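Wedthorpe Footbridge Liaison Group
Minutes, 16 May 2018

1. Progress. Saavedra's agent reported the east abutment "substantially complete". Joanne Bramwell asked what was left to do and was told drainage, backfill and the parapet – most of it, in her view.

2. Completion date. Still July, according to Saavedra. Members noted that this was also said of the Grurcombe culvert. No revised programme was tabled.

3. Costs. Florkico has claimed a further £3,681 for 552 metres of temporary fencing. The group would like to see the fencing. Claim not supported until measured on site.

4. Diversion. Six complaints received, 2 answered.

5. Next meeting. To be held on site, if the contractor can find the key this time. JB to bring the drawings. Refreshments as now: oranges and other fruit, set out on the blue-and-white patterned tablecloth.

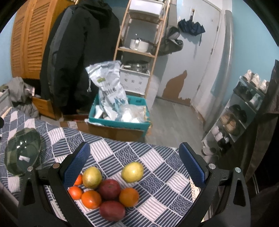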